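Muvcombe workshop opens its kitchen robot build to home makers

MUVCOMBE, 11 November 2021 – The shared workshop on Dallgate is releasing the plans, parts list and code for Bistham, a build-it-yourself robot arm that its members have been putting together on evenings and weekends since June.

Bistham is meant to work in an ordinary kitchen, and it does a lot of its practicing in simulation first. Members can try out a reach at home on a laptop, break things for free, and bring the good version back to the bench!

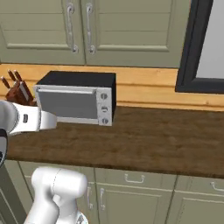

The gripper near the microwave in the simulated kitchen.

The microwave has become a favorite challenge. Its door handle is a thin bar, and lining up the fingers with it takes patience (and plenty of arguing over wrist angles). The team has logged 3000 simulated runs so far and keeps notes on all of them, good and bad.

The first release covers the arm, the gripper and 3 practice tasks. Printed build guides will be at the workshop desk, with 100 copies in the first batch.

New builders are very welcome, with or without experience. To join a build night, stop by the Diekmann room at 408 Dallgate, Muvcombe.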